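Edge-Glued Board

An edge-glued board (you'll also hear panel board, glue-up, or just "a panel") is a flat piece of solid wood made by gluing narrower planks together side by side. I've been keeping up this little woodworking encyclopedia for the Zornevine site for a while now, and this entry gets more mail than any of the others, so I've rewritten it from the top. Last updated Nov 13, 2024.

What it is

Take a few planks, get their long edges straight and square, spread glue on them, clamp them up, and wait. What you get is one wide board. It's still solid wood all the way through, and that's the difference between this and plywood, where thin sheets are stacked with the grain going crosswise. In an edge-glued board the grain of every plank runs the same way, so the whole thing swells and shrinks across its width just like a single plank would.

People do it because wide planks are hard to find, cost a lot, and love to cup. I once bought a single wide piece of maple for a tabletop (I was so pleased with myself!) and by July it had a curve in it you could roll a marble down. A glued panel from the same yard has sat in my kitchen ever since and it's still flat enough for me.

Woods

Maple is the one I reach for. It's pale, it's hard, the pores are tiny, and it doesn't fight with whatever you put on top of it. Beech is a close second and usually cheaper where I live. Pine panels are sold in every home store and they're fine for shelves, but they dent if you look at them wrong. Oak is lovely and strong, though the open grain catches crumbs and paint and modeling clay, so I wouldn't pick it for a work surface the kids are going to use.

Seams

The lines where planks meet are called seams or glue lines. A good one is thin and tight, and on a light wood you may only spot it because the grain on one side doesn't match the grain on the other. Some seams on a board will be easy to see and others will nearly vanish, even when the same person glued them all on the same afternoon.
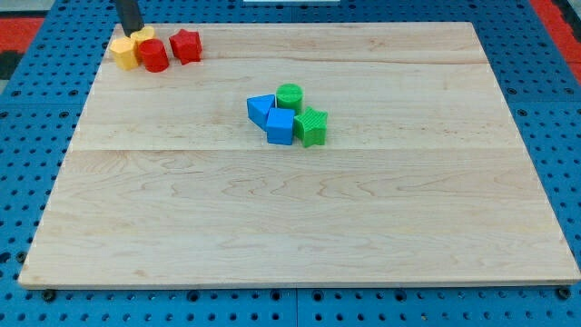

A seam you can see isn't a weak seam, by the way. Modern wood glue on a clean edge holds at least as well as the wood next to it, and if you ever break a scrap panel over your knee (I have, it's fun, wear gloves) you'll usually find the wood tore first. What you don't want is a seam you can feel. Run a fingernail over it. If the nail catches, one plank is sitting higher than the other, or the glue line has started to open, and you'll want to scrape or sand it down.

Boards as play and work surfaces

Cutting boards are the famous use, but I'd say half the panels I've made ended up as something to build on. Small blocks want a hard, level top. Stand a short cylinder or a prism on carpet and it leans; put it on maple and it stays put, and bright colors like red and blue really show up against that pale wood. A loose board also gives you an edge to the game, so you can lay it on a table or a bench and keep the pieces together.

Two panels I know well are the Kellport, which is thick and heavy and stays wherever you drop it, and the Naltum 31, thinner and easier to carry from room to room. I use the Naltum more. The old Ulloa boards were nice too, if you can find one secondhand without a split end.

Care

Wipe it with a damp cloth and dry it right away, both faces. Don't soak it, don't lean it against a radiator, and don't leave it flat on a wet counter, or the bottom swells and the board bows. Mineral oil is plenty for a finish on a kitchen board. For a play board I use hard wax, two thin coats, with a light sanding in between.

See also: Butcher block; Glue, wood; Plank; Wood movement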